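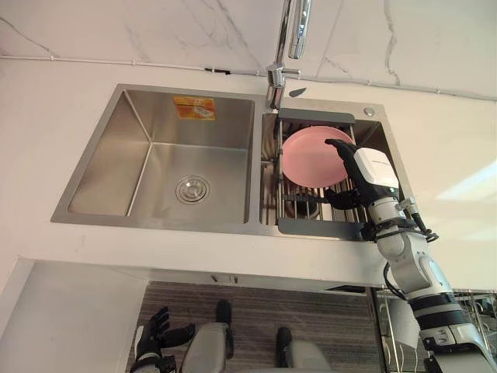

Speaker notes — looking after the sink robot
Thursday session, Dilerby

Slide 1. Start with what the talk covers. One robot, one kitchen counter, and the work of keeping its wrists, hands and cables in shape. No learning curves, no model talk. If people want that, send them to Danang Tjoa's session after lunch.

Say how the cell is laid out. Double sink, plate in the rack, arm coming in over the right basin. The reach over the rack is the one that gives us trouble, with the elbow low and the wrist turned over. Any slack in the forearm cable wants to go toward the rods. We check that loop before every run, by hand, with the arm powered down.

Slide 2. Service schedule. Read it out, don't rush.
Every morning: wipe the fingers, look at the tips, run the open and close test.
Every 400 grasps: check the bolts at the wrist with the small torque driver.
Every 1,000 grasps: pull the finger pads and look at the backs.
The counter is in the log file. Don't trust memory. At Hunovville we went by memory and missed two checks in a row.
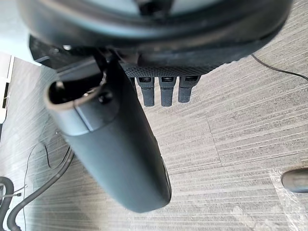

Pads wear at the tip first. Run a thumbnail across the ribs, and if it slides, change the pad. Change the whole set together. A new pad next to an old one gives you a tilted grip, and plates show it right away.

While the pads are off, clean the mount with a dry brush. No solvent. The cleaner from Gál is fine on the shells but leaves the rubber slick.

Slide 3. Cables. Most of our stops last season were cables. The log has 164 stops, and when we went through them the connector at the wrist came up again and again. What we do now:
Leave enough slack for a full wrist turn, then clamp.
Clamp on the link, never across the joint.
Turn the joint slowly through its range before closing up.
Tag both ends. (Mention the Davton swap — wrong plug, lost an afternoon.)

Slide 4. Two-hand work. The mug is the test object after any wrist repair. Both hands close on it above the counter and hold. If the wrists disagree by more than 2 mm, we redo the zero on both arms, even when only one was opened. Start with the slow profile. Keep the stop button in your own hand, and don't put it down to type. 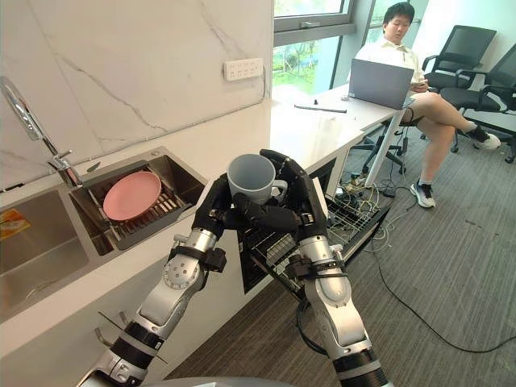

Cyril Tapley asked at the practice run why we don't zero just the arm that was repaired, as it would halve the time. Answer: we tried it. The other arm drifts too, and then you spend the evening chasing the wrong one. He still thinks a fixture would fix that. Could be. Leave it open and see if anyone in the room has built one.

Slide 5. Spares list. Pads, wrist cable, clamps, short bolts. Leave it up during questions. The file is on the shared drive under the cell name, and the torque values are on the second tab.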